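Home | Skin | Makeup | Orders | FAQ | Contact

Vukum Pressed Powder: Frequently Asked Questions

What sizes does the powder come in?
The full compact holds 20 grams. The refill pan holds the same amount and fits any Vukum compact with a magnetic base. Older compacts with a snap ring need the Nekora adapter.

How many shades are there?
Shade numbers run from 100 to 300. A low number is a light shade. The letter after the number gives the undertone: C for cool, N for neutral, W for warm.

Can it be worn over liquid foundation?
Yes. Let the foundation set first, then press the powder on with a puff. Dragging a brush over a damp base causes streaks.
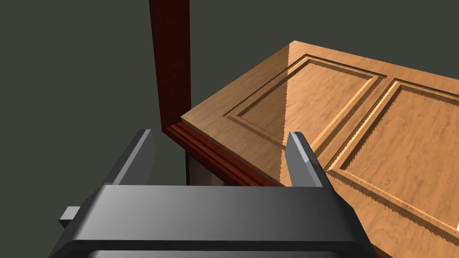
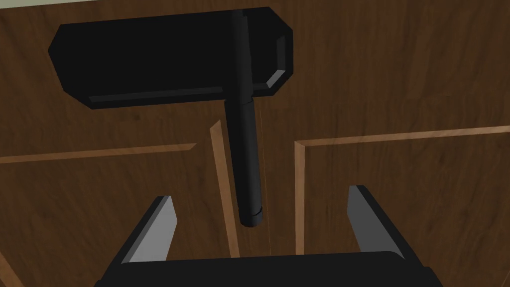
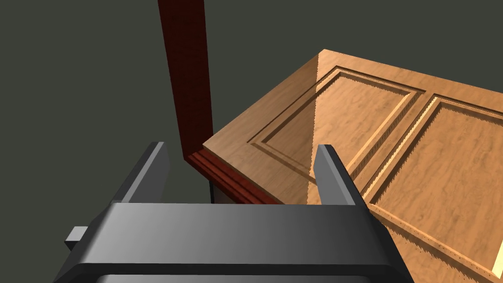

Does the powder contain talc?
No. The base is mica and rice starch. The full ingredient list is printed under the pan and on the carton.

My powder has a hard, shiny film on top. Is it spoiled?
Skin oil on the puff causes this. Lift the film with clear tape and wash the puff in mild soap. Replace the powder if the smell has changed.

What is the difference between Karagiannis and Kindodis finishes?
Karagiannis is matte. Kindodis has a fine shimmer and is sold in neutral undertones only.

Can I return an opened compact?
Opened compacts can be exchanged once for another shade. Refill pans must be sealed. Include the order number from the packing slip.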